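Clotilde Boyer
A thread for anyone thinking about applying to the Polleo summer research program in health services, from somebody who came out the other end of it and still misses the free coffee. It's long, so get comfortable. 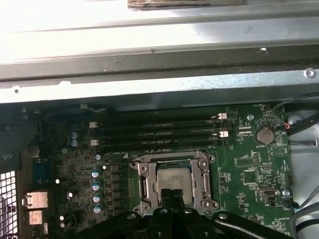

Inside a desktop computer, with the memory slots empty.

1/ First, what it is, because my own aunt thought I'd spent the summer learning to draw blood. Health services research is the study of how people get care, what it costs them, who gets left out, and whether any of it does them good. You spend a lot of time with spreadsheets and very little time near a needle.

2/ I applied in my sophomore year with a transcript I'd call mixed (organic chemistry, we won't speak of it) and an essay on my grandmother's bus rides to dialysis. I rewrote that essay so many times that my roommate could recite the opening paragraph. If you have a story like that, please don't save it for some grander occasion. Use it!

3/ Polleo pairs you with a mentor before you arrive. Mine worked on missed appointments at the Besson clinics, and she sent me 2 papers to read ahead of time. I understood the titles. I wrote back and said so, as politely as I could, and she called me that same evening and went through the first one with me table by table. I've never forgotten it.

4/ My project was small, and I loved it more than was reasonable. We had 1,873 appointment records, all with the names taken out, and I was supposed to find out whether people who got a reminder call in their own language were likelier to show up.

5/ Before I could find out anything I had to clean the file, and oh my goodness, the file. One clinic typed "no show," one typed "NS," one typed "did not come," and one left the box blank and let you guess. Cleaning took me most of June and a fair piece of July. If you're picturing research as a string of bright ideas, picture somebody eating pretzels over a column of dates instead.

6/ What we found was modest. People reminded in the language they speak at home did keep more of their appointments, and the gap was widest for morning visits. We couldn't say why. My mentor made me write "we could not say why" on the poster in so many words, and I grumbled, and she was right.

7/ Money, because I know you're wondering and may feel shy about asking. There was a stipend, a dorm room, and $800 toward travel, which covered my trains both ways and a decent pair of shoes for the poster session. The stipend came in two halves, and the first half arrived later than I'd hoped, so bring a little cushion if you can. If you can't, tell the office early. They were very kind to a friend of mine about exactly that.

8/ Once a week we all had lunch with somebody from the faculty or from a place that uses the research. The one I still think about was a woman from Pirolden who plans home nursing visits. She brought a paper map with her routes inked on it and let us try to do better. We did much worse, and we were so confident going in.

9/ You will feel behind. I felt behind from the first morning, when everybody in my group seemed to know what a regression was and I was nodding along like a dashboard toy. By the third week I'd found out that half of them had been nodding too. Start a study group early, even if it's only two of you on a staircase.

10/ The poster session lasts one afternoon and goes by in a blink. Practice saying your project out loud in under a minute, to someone who doesn't owe you any politeness. I practiced on my little brother over the phone. He asked, "So did you call them or not?" and I changed my whole opening because of it.

11/ Afterward I stayed in touch with my mentor, and she wrote one of my letters when I applied for the analyst job I have now at Wateck, where I still spend my days with appointment data. The clinics still can't agree on how to type "no show."

12/ Practical bits: the application opens in the winter and they want 2 letters. Ask your letter writers before the holidays and send them your essay draft so they aren't guessing. My year had 20 of us, from all sorts of majors, including a music student who wrote the cleanest code in the room.

13/ My messages are open if you'd like a second pair of eyes on an essay. I can't read them all the night before the deadline (I tried that last time and was no use to anyone by midnight), so send yours early and tell me which part is bothering you.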